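# The Case for the Small Trash Can

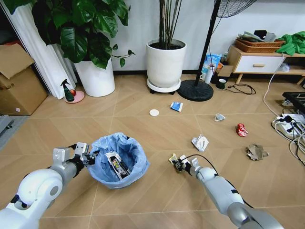
*A round wastebasket with a light blue liner, snack box inside.*

2018-11-04

Last August the building where I rent a desk took away our wastebaskets. There was an email about it. Each floor would now have one "waste point" near the elevators, with a tall cabinet for trash, another for paper and a third for bottles and cans. The email said this would help us think about what we throw away. It had a drawing of a leaf at the bottom.

I have been thinking about what I throw away for three months now, and I would like my wastebasket back.

I should say where I stand on the larger question. I sort my trash. I have sorted it since my town, Corstead, started picking up recycling at the curb, and I rinse the jars. I have no complaint with anyone who wants less garbage going into the ground. My complaint is with the idea that you get less garbage by making it harder to put garbage somewhere.

What happened on our floor was easy to predict. People did not make fewer wrappers. They ate the same granola bars at the same time of day and then looked around for a place to put what was left. The waste point is 40 steps from my desk, past the copier and through a door that sticks. So the wrapper went on the corner of the desk, and then into a drawer, or into a paper bag hung from the arm of a chair. By the end of the first month most people on our side had a bag like that. Wendy Catterall, at the next desk, used the box her new shoes came in. We had replaced the building's wastebaskets with worse ones that we brought ourselves, and these did not get emptied every night, as the old ones had.

The cleaner on our floor was Rosimeire Honorato. She has worked in that building longer than any of the tenants have been in it. I asked her one evening if the new system had saved her time, because that was the other reason given in the email. She said the cabinets were quick to empty, but the bags in them were so heavy that she had to drag them, and she now spent the time she saved picking up what had fallen behind the desks. She also said that she used to be able to tell when somebody was sick, because the basket would be full of tissues, and she would wipe that desk down twice. I had never thought about that, and I doubt whoever wrote the email had either.

There is an argument on the other side and I want to give it fairly. Darren Sedgwick manages the building, and he was patient with me when I went down to see him. He said the small baskets used 811 liners a week across all the floors, and most of those liners were thrown out with a single cup or a banana peel in them. That is a real waste and I did not have a good answer for it while I was standing in his office. He also said that when people have a basket at their feet, everything goes into it, bottles and paper included. I believe him. I have done it.

But both of those are problems with how the baskets were run. A liner with one cup in it does not need to be changed. You can tip the cup out into the big bag and leave the liner where it is. My mother did this at home for years, and a liner might last two weeks unless something wet went in. As for the bottles, put a second basket next to the first one. Suqin Yao runs a small accounting office across the street from us, and she has done just that, with one basket for trash and one for everything else under each desk. She bought them herself. Her floor is clean and her recycling is in better order than ours.

The same thing is going on outdoors. Our main street used to have a can at each corner. The town took out all but 3 of them after a report that said cans attract litter. I have read that report, or the summary that was put online. It found that most litter was within a short walk of a can. Of course it was. The cans had been put where the people were. Glenys Lightfoot, who has the flower shop by the bus stop, now keeps a plastic tub outside her door, and in the evening she carries it home and puts it in her own trash. She pays for the collection too. The town counts that as a saving.

I think what bothers me is who ends up doing the work. When a service gets taken away in the name of better habits, the job it did is still there. It is passed to the person nearest to it, who usually is paid less than the one who made the decision, or isn't paid at all. The same thing happened with the bank branch, and with the airline counter where I now weigh my own suitcase and print my own tag. A wastebasket is a very small case of it, but I can see it from my chair every day, and so it is the one I am writing about.

It also matters that a basket is ordinary. A child learns to use one before learning to tie a shoe. It has no lid to puzzle over and no sign with pictures of the right and wrong kinds of cup. The cabinets on our floor have round holes and slots and flaps, and I have watched grown adults stand in front of them with a yogurt container, reading. Some of them give up and leave it on top.

I wrote all of this to Mr. Sedgwick in a shorter form and offered to pay for my own basket and my own liners. He said he would bring it up when the cleaning contract is renewed. In the meantime I have put one under my desk, toward the back where the filing cabinet hides it. Rosimeire knows it is there. I empty it myself on my way out, and I tip it and keep the liner.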